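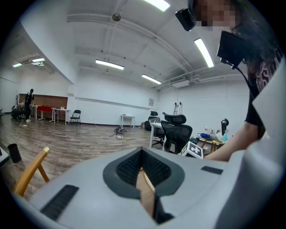 A hand-held gripper with a wooden piece in its rubber finger pads.

Features > Machines > Work

Can it do the dishes yet? Sort of. Slowly. Don't throw out the sponge

By Brynhildur Thygesen
Tuesday, October 27, 2026

The towel was blue and it had a corner tucked under itself. That was the whole problem. The arm came down, stopped, went back up, came down again a little to the left. Pinched. Lifted. The tucked corner stayed tucked. What landed on the pile was a sort of pillow.

"Do you want that one?" the engineer asked me. I said no thanks. She shook it out and fed it back in.

I have been hearing that a machine will do my chores for as long as I have had chores. This year the noise got louder, so in April I started going to look. Kitchens, a laundry, a parts room, two demo apartments where no one has ever burned toast. My question never changed. Could I leave it alone with the job and go out for coffee?

Mostly I came back to Gestside, a small outfit in Hadville that is trying to teach arms to do the boring bits. Picking up, putting down, wiping, sorting, folding. They let me hang around. They didn't clean up first, and I liked them for it.

The hands come first

A lot of the teaching at Gestside starts with a person and a gripper. You hold the thing in your hand and do the chore through it. Put away a spoon. Now a different spoon. Now the spoon is under a plate. The recordings go into training, and with luck the arm picks up something about spoons in general and less about that one spoon on that one day.

I tried it for an afternoon. It is like wearing oven mitts and also being graded. My first wooden block slid out and went under a chair. Second one too. By the end I could stack cups, and I'd stopped thinking about my fingers, and my wrist hurt in a place it has never hurt before.

What you learn fast is how much your normal hand is cheating. You roll a pen to the fingertip without knowing it. You hold three forks in your palm and pick up the fourth. You nudge a drawer shut with a hip. Two flat pads can't do any of that. They can close and they can open, so the chore has to be rebuilt out of closing and opening.

Wood is kind, everyone there told me. It doesn't squash, it doesn't shine, it stays where it was. The list of unkind things is longer. Plastic wrap. Wet lettuce. Clear glasses. Anything with a cable. A fitted sheet, God help us all.

The number

OK, the towels. Gestside had just finished a long test when I visited the second time, and they gave me the result without my having to beg. 1000 towels, dumped from a basket in whatever shape they fell. One arm, no help. A fold counted if a person would have put it on a shelf as is.

291 passed.

I wrote it down and then asked if I'd heard right. I had. The engineer seemed pretty happy with it. The test before that, the arm had been handed its towels flat, which is not how towels arrive anywhere, and she considered this the first score worth telling anyone.

Where do the rest go? Pillows, like mine. Long sausages. A fair few were good folds dropped on the way to the pile, which I found weirdly upsetting to watch. And some the arm just gave up on, parking itself with the towel dangling until somebody walked over.

Speed is a seperate sore point. A fold takes the arm 2 minutes on a good run. I timed myself at home that night and I'm not printing it, but I beat the arm while on the phone with my mother.

Over at the laundry

Mogensen does hotel and restaurant linen on the east side of town. Hot, loud, carts everywhere. They already have plenty of machines, big ones, the kind that swallow a sheet at one end and give it back ironed. Those have worked fine for years and no one calls them robots.

The bit still done by people is the start. Somebody has to find two corners in a wet heap and clip them up. It's hard on the shoulders, it's dull, and the floor manager has trouble keeping anyone on it past summer. She'd buy a machine for that tomorrow. She has had salespeople in. She makes them use her heap.

"They always want to bring their own sheets," she told me. "I say no, use mine, mine have gravy on."

So far none has stayed past the trial. One was close. It did well on napkins and tablecloths, got confused by aprons (the strings), and pulled a chef's jacket apart at the sleeve. She kept the jacket. It's hanging in her office.

What she wanted, when I asked, wasn't a robot that does everything. Just corners. Give her corners and the crew can do the rest sitting down for once.

Meanwhile, at the shop floor end

Better news here. Risov makes hinges and brackets, and it has had an arm loading a press since last year. Same tray, same part, same spot, lights on the same. I sat with it through most of a shift. It dropped nothing. I got bored, which I think is the compliment.

But watch what sits around it. The tray was made for the arm. The bench was bolted down for the arm. There's a line of yellow tape for the arm, and a guy who comes by and squares up the tray when a delivery knocks it crooked. The parts come in a bin, jumbled, and a person lays them out in rows. The laying out is the chore! The arm does the part after.

They've been trying to hand over the bin as well. Harder. Brackets hook into each other like coat hangers. The arm lifts one and gets four, shakes, gets three, shakes. The shift lead thinks they'll crack it, because a metal bracket is at least the same bracket each time. He does not want a robot in his house. His kids leave Lego on the stairs.

And a house is exactly that, Lego on the stairs. Your kitchen was arranged by whoever was in a hurry last. Chair pulled out, bag on the table, bottles in a clump, charger on the floor. A factory can be tidied up to suit the arm. Nobody's going to bolt down my toaster.

So, the chores, one by one

Floors. Done, near enough, if they're flat and you pick up the socks first. Picking up the socks is a different chore, see below.

Socks. Picking up, yes, I saw it go well more than once, on a bare floor. Pairing, no. It matched black with navy. So do I.

Loading a dishwasher. Plates in the rack, decent. Mugs OK. Cutlery slow. Scraping first, I didn't see anybody even try. The pan with stuff stuck on it goes in as is.

Wiping a table. Good actual wiping, gentle, even. It goes round the salt shaker, though, and leaves a neat little ring of crumbs. Lifting the salt, wiping, and putting the salt back is three jobs joined together, and the joins are were it goes wrong.

Folding. You have the number.

Putting away groceries. Boxes and cans, yes. Eggs, they wouldn't let me watch.

Making a bed. No.

What it'd cost you

Gestside doesn't sell anything to the public and got twitchy when I asked for a price. Fair enough. The cost I kept running into was time, though. At every place I went with a machine that worked, there was a person standing near it. Resetting, untangling, putting the towel back in the basket. In a plant with a long run of the same part that person's time gets spread thin and it pays off. In my apartment that person is me, and I'd be standing in the hallway watching an arm think about a mug.

People who build these will say it's early, and they've got a point. The engineer at Gestside has been at it 2 years. When she started, the arm was missing the table. She pulled up an old clip on her phone and it really was, a good hand's width off, closing on air, very sure of itself. Next to that, a bad pillow of a towel looks like a lot of progress.

I asked her what she has at home. A dishwasher and a boyfriend, she said, and the boyfriend loads it wrong.

My last visit they'd moved on to dish cloths, smaller, thinner, worse in her opinion. The arm took one off the heap, first go, and laid it over the edge of the table. Half on, half off. We watched it a while. It slid. She was already writing something in her notebook, and I had a bus to catch.

Related
The long wait for a decent ironing machine
Inside a bakery that went back to mixing by hand
Who fixes the robot vacuum? A day at the repair counter
Night shift, part two: what the pickers say
We washed the same shirt every day for a month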